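Indville Community Boards > Home & Garden > Painting and Finishing

Refinishing a kitchen table white – how long do I REALLY have to wait?

nuanchan_k
Posted April 28, 2018

Okay, I need some table people. My aunt gave us her old dining table when she moved out to Anside and it's a good solid thing but it was orange. Like, 1980s honey orange. My husband wanted to strip it and I said no way, I have two kids and no garage, so I painted it white in the spare room with the window open.

Here's what I did. Cleaned it with degreaser, sanded with 120 and then 220, two coats of shellac primer, three coats of a matte water-based enamel with a foam roller. It looked great for a day and then I put a cereal bowl on it and the bowl sort of stuck. Not badly, but there was that little kissing noise when I picked it up, you know? The can says "dry to touch in one hour, recoat in four." It had been two days!!

So do I wait longer, or is the paint bad, or do I need a clear coat over the top? And if I need a clear coat, which kind won't turn yellow on me?

zsu_finishes
You need to wait. Dry and cured are two different things and the can only ever tells you about the first one on the front. Look on the back in the tiny print and I bet it says 30 days for full cure.

I've done a lot of tables (I did the ones at the Clidero coffee place if you ever go in there) and I don't let anyone set a hot cup on one for a month. Light use after a week is okay. Placemats, no cleaning sprays, wipe with a damp rag.

nuanchan_k
A MONTH. Zhiqiang. We're eating on the floor.

zsu_finishes
Picnics are fun. Kids love it.

chutima_n
I'm going to disagree a little. A month is right for enamel with no topcoat, but if she puts a decent water-based poly over it she can be eating at the table in a week or so. The poly takes the beating and the paint underneath can take its sweet time. I did my whole kitchen this way in March and there's not a mark on it.

Get the kind that says non-yellowing, and get it in matte if you want to keep the look. Satin over matte white ends up looking like a whiteboard.

zsu_finishes
Putting poly over soft paint traps the solvent. I've seen it wrinkle. If you're going to topcoat, let the paint sit at least a week first and then scuff it with 400. You'd be surprised how many people come to me with a table they tried to rush.

chutima_n
It's water-based paint, what solvent? Mine went on the next morning and it's fine. I've told you this before, in the bookcase thread.

zsu_finishes
Water-based paints still have coalescents in them, that's what pulls the film together. And a bookcase doesn't get spaghetti on it. And yes I remember the bookcase thread, it was 2 pages long and half of it was us.

napaporn
Hi both lol

Nuanchan, did you keep the window open the whole time? We had all that rain. Damp air slows everything way down. I had a dresser that stayed tacky for what felt like forever and I finally borrowed my sister's dehumidifier and shut the door on it. Two days later I could slide a lamp across it. Might be worth trying before you buy more stuff.

nuanchan_k
Oh no. Yes. The window was open all night, both nights, and it was pouring. I thought I was being responsible about the fumes!

Okay, so dehumidifier first. I think my neighbor has one.

grumpy_rojanasak
Unpopular opinion but matte white is the wrong finish for a kitchen table no matter how long you wait. Matte is porous compared to gloss. Every pencil, every blueberry, every newspaper is going to leave something behind, and when you scrub it you burnish it, so now you have shiny patches too. I'd sand it back lightly and go semi-gloss while you still have the room set up.

nantana_c
I've had a matte white table for years and I'd never go back to shiny. Yes it gets smudges. You mostly see them when the light comes in low and the rest of the day you don't. Melamine sponge, very light hand, and don't go in circles in one spot. Grumpy is right about the shiny patches, I have one where my son does his homework – but I can live with it.

Gloss shows every scratch AND every roller bump. With foam rollers you nearly always get a bit of texture and matte is so forgiving about that.

grumpy_rojanasak
"I can live with it" is not a finish recommendation

nantana_c
It is in my house!

chutima_n
For what it's worth, matte poly over matte paint gets you most of the way to what Grumpy wants. It wipes clean a lot better than bare paint does.

napaporn
How much does the good matte poly cost these days? Last time I looked I nearly fell over. I saw somebody in the other section saying they'd spent 400 dollars on supplies for one table and chairs, which, at that point, buy a table.

zsu_finishes
A quart is plenty for a dining table and nobody needs a 400 dollar kit. Use a decent synthetic brush or a fresh foam roller, thin coats, and stir the can, don't shake it. The flattening stuff in matte poly sinks to the bottom, and if you skip the stirring the first coat comes out shiny and the last one comes out cloudy.

nuanchan_k
Okay, that's a good tip, I'm a shaker. I would have shaken it.

So the plan: dehumidifier, leave it alone for a week (Zhiqiang wins that part), scuff with 400, three thin coats of matte poly (Chutima wins that part), and Grumpy can come over and say I told you so when the blueberries happen. Nantana, can you post what yours looks like now? I want to know what I'm signing up for.

nantana_c
Sure. I haven't wiped it down special or anything. 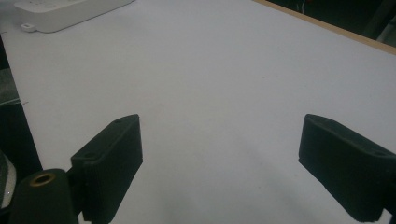
Matte white, smudges and all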